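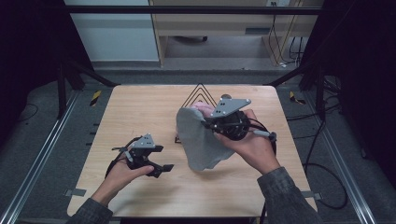
Home Forums Town Business Budget and Taxes Log in

Transfer station stickers going to $136?
Posted Jun 20, 2025 by millpond_ray

I watched the Council meeting on cable last night and want to check that I heard it right. The annual sticker for the transfer station goes from $121 to $136 under the Mayor's budget, and the second-vehicle sticker stops being free and becomes $16. The hauling contract with Trallent is up and the new price is higher, so the fee goes up with it.

I don't mind paying what it costs. What bothers me is that the hearing notice went up on the town website and I never saw it in the paper. Did anyone else know about this before the vote?

dgf_eastside wrote:
It wasn't the vote. It was the first reading. The second reading is at the next regular meeting and you can still speak. Sign the sheet by the door before it starts or they won't call you.

The notice was in the paper too, back page, under the liquor license one.

millpond_ray wrote:
OK, first reading. That's better than I thought. I did miss it in the paper.

Kettle Hill Mom wrote:
We have two cars and only one of them ever goes to the dump, but it's whichever one is in the driveway. So now I either pay the $16 or plan my week around a trash run. It isn't a lot of money. It is one more thing after the sewer bill and the school bus fee.

Does the senior discount stay?

dgf_eastside wrote:
Senior discount stays. Page four of the packet.

otakar_c wrote:
Otakar Charvát here, I use my own name at meetings so I may as well use it on this forum. I spoke last night for my three minutes. My point was that the town got two bids, Trallent and Kauppinen, and the Kauppinen bid was lower on hauling but did not include the recycling containers. The Council was told the bids were "not comparable" and that was the end of the discussion. I asked for a side by side sheet. The Council President said he would ask the Manager for one. I would like people to email and ask for the same thing, so it doesn't get lost.

I am not saying Kauppinen is the better choice. I haven't seen the numbers.

transferstationtom wrote:
They aren't comparable though. If you don't have the containers you have to buy or rent them, and then somebody has to fix them. We owned our own years ago and two of them rusted through at the bottom. I was on the DPW then. The mess was bad.

otakar_c wrote:
Then put the cost of containers on the sheet, with repairs. It should take an afternoon.

transferstationtom wrote:
Fine by me. I just don't want people thinking there is a cheap bid sitting in a drawer.

pjl1961 wrote:
The whole place should be closed and we should go to curbside. Most towns our size have done it. I'm paying a private guy already.

Kettle Hill Mom wrote:
Curbside was on the ballot and lost by 200 votes. Half the roads on our side are private and the trucks wouldn't come up them.

pjl1961 wrote:
It lost because they put a price on it that nobody believed. Run it again.

millpond_ray wrote:
I voted no on curbside and would again. I like going down there – you see people, and the swap shed has saved me plenty. But I think pjl is right that the price was never explained. Same problem as now.

dgf_eastside wrote:
On the second sticker, the reason in the packet is that people were giving them to relatives in other towns. The attendants have no way to check. The Zisten Street gate is the worst for it, according to the DPW memo. I think $16 is too small to stop anyone from doing that, so I don't see what it fixes.

transferstationtom wrote:
It pays for the stickers and the clerk's time. It won't stop the relatives. A plate number written on the sticker would.

Kettle Hill Mom wrote:
They used to write the plate number on! When did that end?

transferstationtom wrote:
When they switched to buying online through Fukidus. The stickers come in the mail already printed and the plate field is optional.

otakar_c wrote:
I didn't know that. I will raise it at the second reading. If someone else wants to take the plate question, I can use my time on the bid sheet instead.

Kettle Hill Mom wrote:
I'll do the plates if I can get a sitter. What time does it start?

dgf_eastside wrote:
7:00, upstairs room. Public comment is first on the agenda, before the consent items. Written comments go to the Clerk by noon that day and get added to the record, but they don't read them out loud anymore.

pjl1961 wrote:
I'll be there for curbside.

millpond_ray wrote:
I emailed the Manager's office this morning for the side by side sheet and got an automatic reply. Will post it here if they send it.

Contact the moderators | Copyright 2025 Town Business Forum | Back to top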